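Kitchen Automation at Corkevon: Frequently Asked Questions

For catering staff, supervisors and site managers
Issued 2018-11-23 by the Clelimer Programme Office, Gakis Catering Services

This page answers the questions most often put to the Programme Office since the Clelimer programme was announced to staff. It will be added to as further questions are received. Staff who cannot find an answer should write to the Programme Office by internal post or leave a question in the box outside the Corkevon canteen.

What is the Clelimer programme?

Clelimer is the name given to the introduction of robot arms into the reheating and plating area of the Corkevon central kitchen. The kitchen supplies 2,800 meals on a normal working day to the offices and workshops on the estate. The arms are supplied and maintained by Tarar under a service agreement with Gakis Catering Services.

Which tasks are included?

The first stage covers short, repeated tasks at the counter: opening and closing appliance doors, placing packaged items inside, taking them out again and returning them to the counter. Cutting, seasoning, tasting and all work over an open flame are excluded and will remain with kitchen staff.

Why were appliance doors chosen as the starting point?

In the staff survey held in February, 251 employees replied. Reaching, bending and turning at the reheating counter was the complaint named most often, ahead of noise and floor temperature. A door is also a useful test of the equipment. It swings, it has weight, and it must be handled with steady pressure if the hinge is to last.

Is the work tried out before it reaches the kitchen?

Yes. Every task is first rehearsed in computer simulation. Tarar prepares a model of a counter with ordinary kitchen appliances and food on it, and the arm's movements are worked through there before any equipment is switched on at Corkevon. The Programme Office has been given access to these simulations, and supervisors may ask to view them. The door task is rehearsed with the gripper working directly against the open door of a microwave oven.

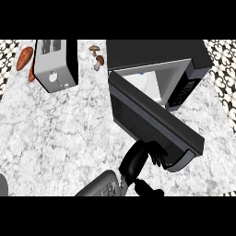

One member of the reheating team wrote to the Programme Office that the door was never the hard part of the job, and that the difficulty lies in knowing which meal is wanted next when three orders arrive together. The Programme Office accepts the point. The order in which meals are prepared will continue to be set by the shift supervisor, and the arms will not change that order on their own account.

Will any posts be lost?

No post at Corkevon will be closed as a result of the first stage. This undertaking has been given in writing to staff representatives and applies until the first stage has been reviewed. The Programme Office is not able to give undertakings about later stages, as these have not been approved. Should a later stage be proposed, staff will be consulted before any decision is made.

Will my duties change?

For most staff in the reheating and plating area, yes. Time now spent loading and unloading appliances will be moved to checking meals, plating, special diets and service. Two new duties will be created on each shift:

Counter lead. Responsible for laying out the counter, starting and stopping the arms and recording any stoppage.
Second checker. Responsible for checking the contents and temperature of each meal before it leaves the area.

Both duties carry an allowance for the hours worked in them. They will be offered first to existing staff, and nobody will be required to take them up.

What training will be given?

All staff who work in the area will attend 2 training sessions, held during paid hours. The first covers safe distances, stop buttons and what to do if an item is dropped. The second is held at the counter itself and covers daily start-up, cleaning and the stoppage record. Night staff will be offered sessions at the start of their shift and will not be asked to come in during the day.

Can I stop an arm if I am not the counter lead?

Yes. Any person in the area may press the stop button at any time. No one will be asked to justify a stop, and stops will not be counted against individuals or teams. Only the counter lead may restart the equipment.

How are packaged items handled?

The arm takes hold of one package at a time. Boxes with straight sides are the simplest to grip and will be used first. Soft pouches, film-covered trays and glass containers will be handled by staff until suitable trials have been completed. In simulation, a small box is held in front of an open microwave, with other food and a toaster standing on the same counter, so that the movement is not rehearsed on a bare surface alone. 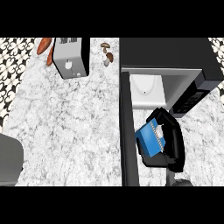
Boxes on a computer do not leak, stick together or arrive with the wrong label, a night-shift employee remarked at the last open meeting, and asked who would be blamed when real ones did. Responsibility for a wrongly labelled or damaged package remains with the supplier until it has been accepted at the goods entrance. After that it rests with Gakis Catering Services as employer. Individual staff will not be held responsible for errors made by the arms where the written procedure has been followed.

How will allergens be controlled?

The present rules continue without change. Meals prepared for people with allergies will be kept on the separate counter at the east end of the kitchen, where no arm will be installed. The grippers will be cleaned between batches following the same schedule as tongs and serving tools, and the cleaning will be signed for.

Will the arms be used to measure how fast I work?

No. The equipment records its own movements, stoppages and faults. These records do not contain names and may not be used in appraisals, in disciplinary matters or in setting individual targets. Staff representatives may inspect them on request.

What has been learned from the rehearsals so far?

Tarar has reported 3,973 simulated attempts across the tasks planned for the first stage. The report will be placed in the staff room once the Programme Office has finished reading it against the safety requirements. Results obtained in simulation do not by themselves permit a task to begin at Corkevon. Each task must also be carried out under supervision in the kitchen and signed off by the site manager and a staff representative.

What happens if the equipment breaks down?

The counter returns to manual working. Staffing levels on each shift have been set so that service can continue without the arms, and this will remain the case throughout the first stage. All reheating appliances will keep their ordinary handles and controls.

I have a health condition or an adjustment in place. Who should I speak to?

Please speak to your supervisor before your first training session, or to the occupational health service if you would prefer. Existing adjustments remain in force. Where moving away from the reheating counter would cause difficulty, for example because the new position involves longer periods of standing, a different arrangement will be agreed with you.

May I decline to work beside the arms?

Staff with concerns may ask to be placed elsewhere in the kitchen for the length of the first stage. Requests should be made in writing and will be answered within ten working days. Pay and contracted hours will not be affected.

How can I raise a matter that is not covered on this page?

Write to the Clelimer Programme Office, Gakis Catering Services, Corkevon. Letters may be sent without a name. Replies of general interest are added to this page with all personal details removed, and printed copies are kept at the goods entrance and in the staff room.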